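Bench notebook, Isari workshop
September 13, 2019

Job: tower from the Dukau office, tag 438. Reported fault: drive drops out under load, comes back after a power cycle. Sometimes not found at boot. The ticket says "hard disk failing, replace." No replacement ordered yet.

As received

Case closed, side panel screws present but not original (one is a drive screw, cross-threaded, backed out with some force). Front feet dusty, rear clean. No rattle when tilted. Power cord not supplied, used bench cord.

Powered it before opening. First start: drive found, system came up normally. Left it idle for the length of a coffee, then started a long read of the whole disk from the bench boot stick. Read stopped partway with a link reset in the log, recovered at a lower link speed, stopped again, and then the drive was gone from the list. No clicking. The drive kept spinning the whole time, which could be felt with a finger on the cage later with the side off.

Pulled the drive's own health log while it was still visible. No reallocated sectors, nothing pending. Interface CRC error count was high and went up during the read. That counter only moves when data is damaged between the drive and the board. It does not go up for bad media. So cable, connector, or port, in that order of likelihood, with power delivery as an outside chance.

Copied the whole user partition to the Plilness share before doing anything else. Had to run it in pieces and restart after each dropout. Copy checked against the source file by file, all matched. The share folder is named with the tag number.

Inside

Laid the case on its side and took the panel off. General state is better than expected. Light film of dust on the vent grille, more on the lower edge of the board, none packed into anything. No swollen capacitors found with the hand lamp. No burn marks, no smell.

The layout is the usual office tower: memory close to the drive cage, power bundle coming down over both. The cage is bare silver metal, slotted, with bent tabs, and a blue plastic latch holds the drive in. Data cable is the blue one. It makes a wide loop across the open space from the memory side to the drive and is a good deal longer than it has to be.

The length matters. With the side panel on, the loop has nowhere to go and is pushed sideways, and the plug on the drive is levered against its slot. With the panel off it springs back. I held the loop down with a plastic spudger in the position the panel would put it in and repeated the read: link reset almost at once. Let go, and the read continued. Repeated this a second time to be sure, same result.

So the fault depends on the lid. It explains why the earlier visit closed the ticket as "not reproducible," if that test was done with the side off.

Connectors

Powered down, cord out, held the power button in to drain it. Strap on, clipped to bare metal on the cage.

Drive end of the data cable: plug goes in square but has side play. No metal retaining clip on this plug, only the molded ridge, and the ridge is worn. Tongue on the drive looked at under the loupe: contacts bright, no cracks in the plastic. Board end is tight.

Power connector to the drive: seated, no discoloration. The black connectors are strung along the same bundle of red, yellow and black wires, and the slack gathers above the cage. Checked voltage at the spare connector during a spin-up: 5 V and 12 V rails both steady, nothing worth writing down. Power delivery ruled out as far as this bench can rule it out.

Memory modules reseated while in there. They had not moved, no oxide on the edges. Done only to be able to say it was done.

Repair

Replaced the data cable with a shorter one from the drawer, both ends with metal clips. The Igwe bin had only the long type left; the short ones are now in the Isari drawer, second from the top, under the fan screws.

Routing order that worked, for whoever opens the next one of these:

1. Release the blue latch and slide the drive partway out before touching the data plug. There is not enough room to pull the plug straight with the drive home, and pulling at an angle is what splits the tongue.

2. Pull the data plug by its body. Then the power plug, rocking it lengthwise only.

3. Plug the new cable into the board first. The port is awkward to reach once the drive is back in.

4. Lay the cable flat along the board side of the cage. Keep it off the edges of the slots. They are stamped and not deburred on the inner face.

5. Plug both connectors into the drive, push the drive home, and check that the latch has closed. It can look closed and still be a few millimeters short. Push on the drive, then try to pull it back without the latch.

6. Fold the spare power connector back against its own bundle and tie it loosely. Leave it reachable. Do not tuck it behind the cage, where it bears on the drive plug when the panel goes on.

Test after repair

Full-surface read with the panel off: completed, no resets. CRC counter unchanged from start to finish (the old total stays in the log for good, so compare against the value on the job sheet and not against zero).

Full-surface read with the panel on and both screws in: completed, no resets, counter unchanged.

2 cold starts with the panel on, drive found both times. Then 2 warm restarts, same. Left it running a mixed read and write job on scratch space for 6 hours. No errors in the system log, link stayed at full speed.

Case temperature was not logged. The fan sounded normal and the drive's own sensor stayed well inside its limit.

Notes on the ticket

The ticket should be changed from "hard disk failing" to "data cable, poor retention at drive end." The drive is fit to stay in service. It is not new, and the hours on it are high enough that I would put it on the replacement list for February, but that is a planning matter and has nothing to do with this fault.

Worth checking whether the other towers at Dukau have the same long blue cable. If they were bought together they probably do. The check is quick: side off, look for a loop that stands up higher than the edge of the case. If it does, swap the cable. Do not try to shorten the loop by bending it tight and tying it. The conductors are flat and do not like a sharp fold, and a kinked cable gives the same counter readings as a loose one.

The old cable is cut in two and in the scrap box so that it does not find its way back into the Igwe bin. This has happened with at least one bad cable before, see the earlier pages on the scanner host.

The health log printout from before and after is stapled to the job sheet. The Plilness copy can be deleted once the office confirms their files open.

Loose ends: the cross-threaded hole in the rear edge of the case was chased with a tap and now takes a proper case screw, but it is shallow. Hand tight only. The blue plastic trim was left alone.

Reference view of the cage side with the cover off, blue data cable looping over to the drive, dark blue memory modules to the left:

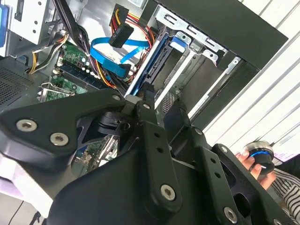 Open items

Ask Dukau for the number of towers of this type and whether any have had the same ticket.

Order short data cables with clips for the Igwe bin. Remove the long ones or mark the bag.

Add "repeat the test with the side panel on" to the intake sheet, under storage faults.

Return tag 438 with the bench cord kept here. The office has its own.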